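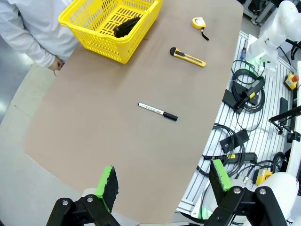

Tape measure, utility knife, marker, yellow basket: October open day at Visser.

I had 50 minutes before the shuttle back to the Zarnell parking lot, and the schedule offered a talk on adhesives or "Desk Tools: A Basket Session." I went with the basket. The building used to be a Drarus warehouse, and 2,717 people are said to have come through it last year, most of them presumably looking for the restroom.

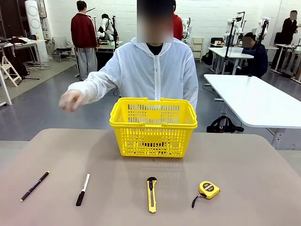 I liked how little was on offer. At the Sometti fair every stand buries you in catalogs and mints, and you go home with a tote bag you'll never use. Visser gives you a table and some stationery and leaves you to form a view.

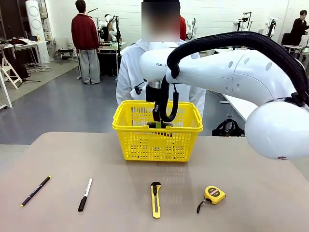 My view is that tidying is a spectator sport. I have a drawer at home that would fill a weekend of programming. What held me was the order of things, with something dark down in the yellow basket while the pens still lay out front -- I'd have started with the pens, but then I have seen my drawer. 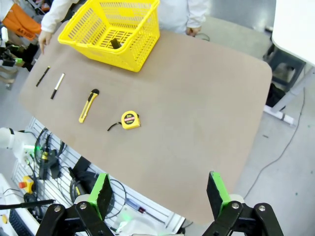
Page 145

The tape measure says 2m on its label, a modest length that would just about cover the line for coffee. Coffee was free, at least. I missed the shuttle by two minutes and walked, which gave me time to regret the adhesives.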